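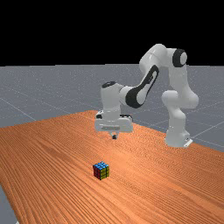 The cube on its table, with the arm over by the back edge.

Loswood, Part Two: The Cube

Maëlys Delorme had been in Loswood for six hours when the planner finally said something she could use.

It said: no valid grasp, 209 candidates rejected.

"Two hundred and nine!" she called across the office. "Yesterday it wouldn't even tell me it had tried!"

Jailson Lopes rolled his chair over without getting up. Loswood was what they called the simulator, from the old days when the only thing in it was a table and a bug that made the wood grain shimmer. The sky was still black. Kelly Bragança had promised them clouds in May, and then the physics solver broke and everyone forgot about clouds.

"Rejected for what?" Jailson asked.

"That's the great part. I can ask it now." She typed, and the list poured down the screen, every line ending with the same word. Collision. Collision. Collision.

"With what? There's a cube and a table."

"With the table, I think. Watch."

She ran it again at a quarter speed. The white arm bent at the elbow and started out over the wood, then stopped with its fingers pointing down, a long way from the cube. It hung there. Maëlys loved this moment even when it went wrong, the little pause while the planner looked ahead down every path it could think of and crossed them out.

"It thinks the table is higher than it is," she said slowly. "So anything that gets low enough to hold the cube is already inside the wood."

"Who set the table height?"

They both looked at the far desk, where Ronaldo Fontes had his headphones on and was eating a pear.

The table file was from Ronaldo's first week at Ralmont. It was a perfectly good file. It had the height in it, and then, 60 lines further down, it had a safety margin, and the planner added a safety margin of its own on top of that. Two margins, one stacked on the other, and the cube sitting underneath them like a coin under a rug.

"I can fix that!" Ronaldo said, when they had got his headphones off him. "Oh, that's lovely. I thought it was the gripper. I rewrote the whole gripper."

"Is the new gripper better?"

He thought about it. "Much."

So they kept the gripper and took out the margin. Maëlys hit reset, and the arm went back to where it always started. Jailson had stood up by now. Kelly came over with her coat half on (she had a bus) and didn't leave.

The planner thought. The candidate counter ticked up, and this time some of the lines came back green, a few and then a whole run of them, and Maëlys heard herself laugh out loud. It picked one. The wrist turned to line up with the cube, which sat at a slant, and the arm came forward over the open wood and down, and the fingers opened.

"Slower," Kelly whispered, as if it could hear.

The fingers closed on blank air, a thumb's width to the left.

"Camera offset," said all four of them, and Jailson was already pulling up a chair.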